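3.2 Planning the equipment budget

When we first sat down to plan the purchasing for this study, we did what I suspect most small labs do, and put nearly all of our attention on the arm. It was the largest single line in the request, it had the longest lead time, and it was the part everybody wanted to talk about (understandably!). The smaller lines were filled in afterward, mostly by guesswork, and it is those smaller lines that we would like to spend a little time on in this section, because they gave us far more trouble than the arm ever did.

Our request was divided into capital equipment, anything with a unit price above 500 dollars, and consumables, which covered everything else. Under our funding rules, money could not be moved from the first group to the second after December. We had set aside 265 dollars for household objects, a sum that Noreen Scanlon worked out from a single shopping trip and that seemed generous when we wrote it down. It was gone before the pilot tasks were finished. Objects wear, chip and go missing, and a replacement is rarely the same shape or shade as the one it stands in for, so we now recommend buying at least 2 of every item at the start and storing the second set in a closed box.

Spare gripper parts and cables deserve the same care. We had quotes from two suppliers, Prokanley and Kamel, and chose Kamel on price for the first order – a decision we came to regret a little when we learned that shipping was charged separately on each small package. Prokanley's service plan, which had looked expensive at up to 3000 dollars a year, included shipping and a loaner gripper, and on a full accounting it would have been the cheaper choice for us.

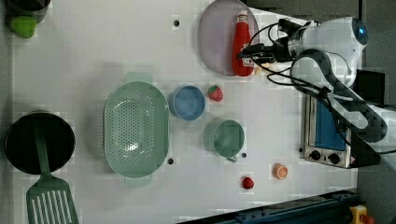

Figure 4. Tabletop setup with kitchen objects. The gripper is beside a ketchup bottle lying on a plate.

The table itself was entered in our first draft as furniture, and so it was nearly left out of the request altogether. We would urge other groups to price the table, the mounting hardware and the emergency stop together with the arm, as one package, and to ask for one delivery date for all of it. Our planning sheet, which we call Konumine, now does this by default, and it keeps a separate line for the Ninia software license so that the renewal does not arrive as a surprise in the second year.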